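讲稿：旧房子里的颜色，怎么选，怎么不后悔
Garnar 社区图书馆，二楼小厅，晚上七点

（开场，先等后面的人坐好。话筒试一下。）

大家晚上好，谢谢大家来。我的中文是在大学以后才学的，所以今天我会讲得慢一点。如果有一个词我用错了，请你们直接告诉我，我会很高兴。讲稿我打印出来了，有时候我要低头看，请原谅。

我的工作是帮人家选室内的颜色，主要是旧房子。我不是画家，也不是建筑师。我开始的时候在 Kauppinen 涂料店里站柜台，每天给客人调漆。客人拿着一块小色卡来，说：“我要这个。”过了一个星期，同一个客人回来，说：“这个不是我要的。”可是漆是对的，色号也是对的。我那时候很不明白，所以我开始去客人的家里看。

今天我想讲的就是我在客人家里学到的东西。

（翻页）

第一部分：先看地板

很多人选颜色从墙开始。我建议从地板开始。墙可以再刷，地板一般不会换，换地板又贵又吵。在旧房子里，地板常常是木头的，颜色偏橙、偏红，或者偏黄。这个颜色很强，它会影响整个房间。

我有一个客户，Esperanza Halvorsen，她允许我讲她的故事。她家在 Amum 路，房子很老，客厅的地板是很暖的橙棕色。她先把墙刷成了米黄色，她觉得米黄色安全。刷完以后，她给我打电话，说房间像一杯放久了的茶。这个比喻我一直记得。

米黄色本身没有错。可是暖的地板加上暖的墙，再加上晚上的黄灯，眼睛没有地方休息。我们后来一起试了三种灰，最后她选了一种有一点点蓝绿的灰。不是办公室那种冷的灰。这种灰放在橙色的木头旁边，木头看起来更漂亮，墙也更安静。

（停一下，问：家里有木地板的请举手。）

第二部分：灰色不是一种颜色

在店里，客人说“灰色”，我要问他五六个问题。灰里面有蓝的，有绿的，有紫的，有棕的。在色卡上，它们看起来差不多。在一面大墙上，差别就很大。

我教大家一个简单的方法。拿一张纯白的打印纸，放在色卡旁边。这样你马上能看到灰里面藏着什么颜色。如果没有白纸，人的眼睛会自己适应，几分钟以后什么灰都像普通的灰。

第二个方法是比较。不要一张一张地看，要两张一起看。单独看的时候我也会看错，我做这个工作这么久，还是会看错。

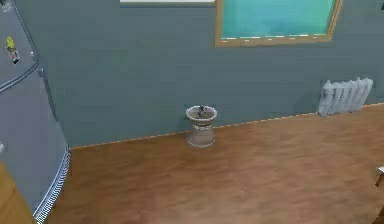

石板灰（略带蓝绿）的墙配橙棕色木地板，电脑渲染图。

（这一页留久一点，让大家看。）

我想请大家注意墙和地板相接的地方。那里有一条浅色的踢脚线，很细。它的作用常常被忘记。两个颜色直接碰在一起的时候，边界会显得硬。有一条浅的线，两边就都有自己的位置。在 Esperanza 的家里，旧的踢脚线被人刷成了深棕色，我们改成了浅色，只用了一个下午，效果比换墙的颜色还明显。

窗框呢，我一般建议保留木头的颜色，如果木头的状态还好。窗框刷白很容易，可是以后想把漆去掉，就很辛苦。我的同事 Clyde Nakamura 有一次为一个客户去漆，八个窗户，他的手腕疼了很久。他请我一定要在讲座里说这件事，所以我说了。

（翻页）

第三部分：光

同一种漆，朝北的房间和朝南的房间，是两种漆。这句话在店里我每天都说。

朝北的房间，光比较冷，比较均匀。带蓝的灰在那里会变得更蓝，有的人喜欢，有的人觉得冷清。如果你怕冷清，请选灰里面带一点棕的。朝南的房间，中午的光很强，颜色会变淡，所以可以选比你想要的再深一级。

晚上的灯也要算进去。多数人下班以后才在家，真正看墙的时间是晚上。可是大家都在白天选颜色，在店里的白光下面选。请把试样带回家，晚上八点再看一次。

买灯泡的时候，请看包装上的色温。数字小，光就偏黄；数字大，光就偏白偏蓝。同一个房间里，请用同样色温的灯泡。我见过一个客厅，四盏灯有三种白，主人一直以为是墙刷得不均匀。

（这里可以喝水。）

第四部分：怎么试色

请不要直接在墙上试。旧的颜色会影响新的颜色，而且以后会留下一块印子。找一张大的硬纸板，刷两遍，等它完全干。漆湿的时候和干的时候颜色不一样，多数的漆干了以后会深一点。

然后把纸板靠在墙上，最好放在墙角，再放到窗户对面，再放到地板旁边。每个地方放一天。我知道很多人没有耐心，我自己也没有。可是一张纸板比一面墙便宜得多。

在 Prerar 小区的那个项目里，我们一共做了44张纸板。住户们把纸板放在走廊里，每个人走过的时候都可以写意见。有人写“像医院”，有人写“像我奶奶的厨房”，这两条写的是同一张。最后选出来的颜色，没有人特别爱，也没有人特别讨厌。对公共走廊来说，我觉得这样很好。

第五部分：钱

有人问我，便宜的漆行不行。我的回答是：天花板可以便宜，墙不要太便宜。便宜的漆遮盖力差，要多刷一遍，你的时间也是钱。厨房和走廊请用可以擦洗的漆。

请一个工人刷一个中等的客厅，在我们这里，我收到过的报价从300到2,000都有。差别主要在墙面的准备工作：补洞、打磨、上底漆。报价低的，请问清楚包括不包括这些。请他写在纸上。

（翻页，最后一页是联系方式）

问答时间我留了二十分钟。上次有人问得最多的是卫生间，所以我先回答一下：卫生间先解决通风，再谈颜色。墙上已经有霉的话，新漆盖不住，过一个冬天就会出来。

门口的桌子上有色卡，大家可以拿。打印纸也在那里，请每人拿一张，回家试一试我说的第一个方法。没有时间提问的人，可以把问题写在桌上的本子里，留下邮箱，我会慢慢回复。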